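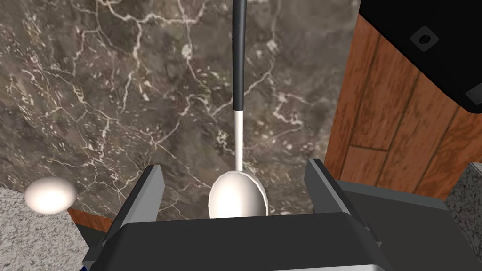
Fig. 1. Long-handled spoon with white bowl and neck and black handle, over dark marble (rendering).

Last updated: 23/02/2018

Fleury Meal Delivery Program – Progress Report to the Grants Office
Prepared by Jonatan Dalen, Program Operations

1. Status

The program remains on schedule for delivery volume and behind schedule for the cold storage work at the Murkard kitchen. Spending is within the approved budget. No change to the grant terms is requested in this period.

2. Service volume

The Fleury kitchen produced 1236 lunches in the reporting month against a target of 1150. Most of the difference comes from the Ziltard route, which took over the addresses north of the rail line in November. Soft-diet meals are included in the total. They are cooked in the same batches as the standard meals and separated before portioning.

Meals that could not be handed over are logged by the driver and returned to the kitchen for disposal. The log is now kept by address instead of by route. This makes month-to-month comparison with the older records difficult, and the old and new logs should not be added together.

3. Cold storage

The replacement compressor for the Murkard walk-in unit was delivered with the wrong mounting plate. Pernent, the contractor, has ordered the correct part and has confirmed that it will carry the cost. Until the unit is running, chilled stock is held at Fleury and moved to Murkard each morning before portioning. The extra transport is charged to the contingency line.

Temperature records for the transfer van are complete. Three readings were above the limit, all taken at the rear door during unloading. The probe has been moved to the center of the load area and the unloading order has been changed so that dairy goes in first.

4. Portioning

Portion weights for stews and purees varied more than the menu plan allows. The kitchen had been using whatever serving tools were at the station, so the same dish could go out in noticeably different amounts. One tool size is now assigned to each dish on the production sheet, and the first tray of every batch is weighed. Weights for rice and potatoes were already within the limit and have been left alone.

5. Equipment and supplies

The small-equipment order covers insulated carriers, lids and tray labels, for a total of $402. Lids from the previous supplier did not seal on the deeper trays and have been withdrawn. The remaining stock fits the shallow trays and will be used up there.

6. Open items

– Mounting plate for the Murkard compressor (Pernent to confirm delivery date).
– Revised allergen sheet for the Ziltard route, in draft.
– Fuel costs for the morning transfer – final amount to be reported once the cold storage work is signed off.
– Renewal of the Fleury kitchen lease, with the landlord for signature.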